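From: Rajkumari Sisodia
To: Mirnov Autonomy Discussion List
Date: Jul 1, 2023
Subject: Re: Status of the proposed regional assembly vote

Dear members,

I write in reply to the message from Mr Jafarzadeh, which is quoted in part here for those who joined the list after it was sent.

Behrouz Jafarzadeh wrote:
> The Mirnov provincial council has now asked twice for a consultative
> vote on a regional assembly, and the national ministry in Mosmont has
> twice declined to answer in writing. I see little value in a third
> request. Members in Bustos tell me that they intend to hold their own
> vote in September whether or not permission is given. Should the
> association lend its name to that vote? My own view is that we should,
> and that silence will be read as opposition.

The coordinating office has considered this question and wishes to set out its position.

First, the association does not take a view for or against a regional assembly. Its statutes limit it to the study of territorial government and to the publication of material that residents may find useful. To lend our name to the Bustos vote would go beyond those statutes, and the office has no power to set them aside.

Secondly, the facts should be stated with care. The petition lodged in Mirnov carried 3337 signatures. Of these, 291 were rejected by the provincial registrar, most of them on the ground that the signatory was registered to vote in Minent. The threshold for a debate in the provincial council is 1000, and it was plainly met. The threshold for a vote is a separate matter and is not fixed by the size of a petition. It depends on the consent of the ministry, and the law is silent on what follows when the ministry does not reply.

Thirdly, Mr Jafarzadeh's remark about silence deserves a proper answer. The office accepts that its caution has disappointed members on one side, and notes that members on the other side have complained of the reverse. Two letters received from Minent object to our having printed the text of the petition at all. We will continue to print the principal documents from both camps, at equal length, with the names of their authors.

A revised edition of the explanatory booklet is in preparation. The first printing of 200 copies has been distributed and no more are held at the office. The chapter on provincial taxation has been rewritten following comments from the Bustos branch, and the map of the former districts has been corrected to show the boundary with Minent as it now stands.
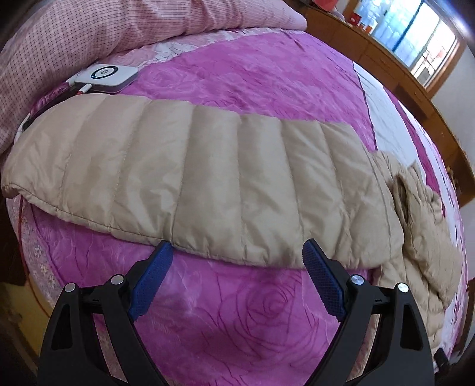
Would a vote held in Bustos without the ministry's consent have any legal effect?
It would have none under the present law, though the provincial council would be free to debate the result as it would any other expression of local opinion.

Members who wish to attend the Bustos vote as private observers may do so. They are asked not to use the association's letterhead, nor to describe themselves as its representatives when speaking to the press. Written accounts sent in afterwards will be considered for the bulletin in the usual way.

Replies to this message should go to the list. Corrections to the booklet should be sent to the office directly, with the page number.

Yours faithfully,

Rajkumari Sisodia
Coordinating Office
Association for the Study of Territorial Government, Mirnov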